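**Wk 6 handout - grip faults (the Cestside drop)**

Recap: two-finger gripper, parallel linkage, long thin part held upright. Part slipped on cycle 95 of 125. Log showed "closed" the whole time, no alarm.

Why no alarm? Controller reads finger position only. Thin rod = fingers nearly shut anyway, so a lost part and a held part look almost the same. Remeber this one, it comes back in the lab.

Pads matter too. Rough inner faces, small contact area, bits stuck near the lower edges. Check before every run.
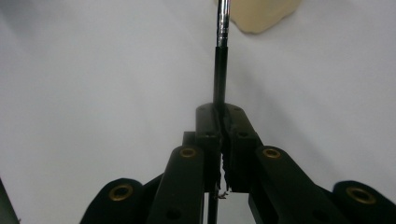 Pacheco objected that cleaning the pads would only hide the fault, and that the real miss was having no force reading at all. Fair. Do both.

For lab:
- stop the arm BEFORE reaching in, every time
- pull test at 21 N, write down the slip
- inspect pads, log any loose bits
- set a position band for "empty", test it wiht no part

Read the Ekalberg report, section on false closes. Due 15th May.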